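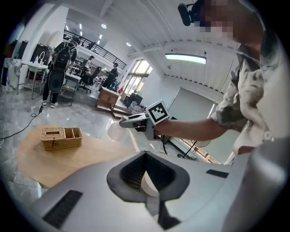
Do I need experience to apply?

Previous packing or housekeeping work is welcome but we do not require it. You will be shown the work on your first morning.

Vundico is hiring table packers and tidiers for its floor in the Tokarz Building, Irlow. The jobs are part time and start in February.

The work

You will sort small household items at a table, put them into boxes and baskets, close them up and clear the table for the next set. Many of the baskets are woven, with compartments and a lid, and they need gentle handling. Light plastic items go in last so they don't get crushed. When a layout sheet comes with a basket, follow the sheet even if you think you could fit more in.

You will also put things back. At the end of a shift every item returns to its shelf, table tops are wiped and loose packing material goes in the bin by the stairs.

Hours and pay

Shifts are four hours, morning or afternoon, Monday through Friday. Pay is $60 per shift, paid every 2 weeks. There is a paid break of 15 minutes. Please do not bring food to the tables.

The room

You will work in one large open room with a hard, polished floor and a white ceiling with tube lighting. Cables run across the floor in places, so closed shoes with a good grip are required. Most of the work is done standing.
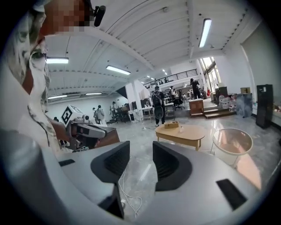
What we ask for

Steady hands and patience with small parts
Able to stand for most of a shift
Able to lift a full box onto a table
Able to read a short packing list in English
Available for at least 2 shifts a week
Age 18 or over

Long sleeves should be rolled up or fastened at the wrist. Lockers are provided for bags and coats.

How to apply

Send a short letter with your phone number and the shifts you can work to Vundico, 79 Vanavska Street, Irlow, or leave it at the front desk. A resume is optional. Applications must reach us by 18/01/2019. We will call everyone who applies, and those invited will come in for a paid one-hour trial at the tables.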